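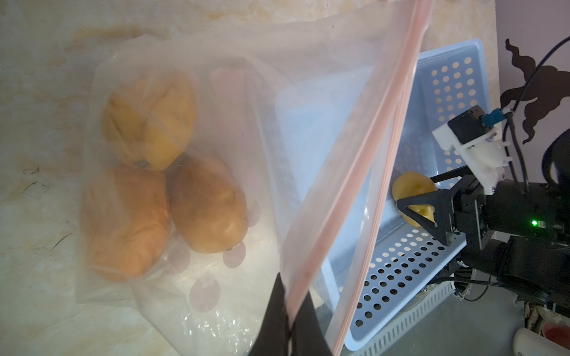
Rolls in a produce bag, zipper bag, blue basket

Kitchen packing helpers wanted - Clunstead, starting May

Grillinora needs 2 people for morning packing at our Dremar counter. Short shifts, start 7 am. Bread, fruit, bags, baskets. Mostly on your feet.

What you'll do: bag rolls, close zipper bags all the way, sort mangoes into the baskets by hand. Soft ones go on top. Wipe down the table after. Last month we sent out 327 bags so it does get busy. 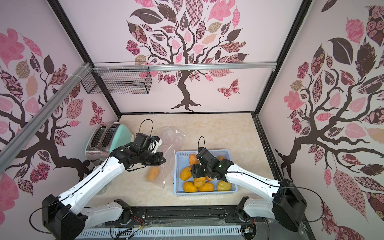
Fruit goes in the plastic baskets with the holes, one layer if it fits. No experience needed, we'll show you teh folding and the labels. Must be ok lifting over 20 pounds.

Pay is weekly. Free rolls at the end of shift - whatever is left.

To apply come by the Mac Mathúna building, side door, before noon. Bring ID and a phone number we can acutally reach you on. Closed shoes please.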